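Lolletden community workroom: June progress report
For Hildegard Teuber

Hi Hildegard! Quick update on the tables, as you've been asking. The big news is that we settled on the pale tops – the ones with the soft tan and gray grain – and I'm so glad we did. The dark ones in the Rotich catalog would have made the room feel like a cellar. I could look at those long, curving lines all day (and I sort of have been).

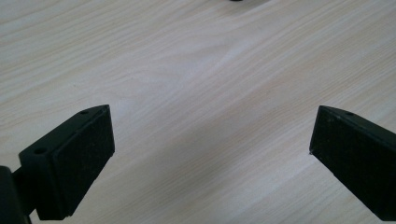 Money and what's next

We've spent 689 of the 1000 you gave us, with 177 more set aside for stools. Delivery on those is 14 days, so I'd like to order this week. Could you let me know if you're happy with the plain ones?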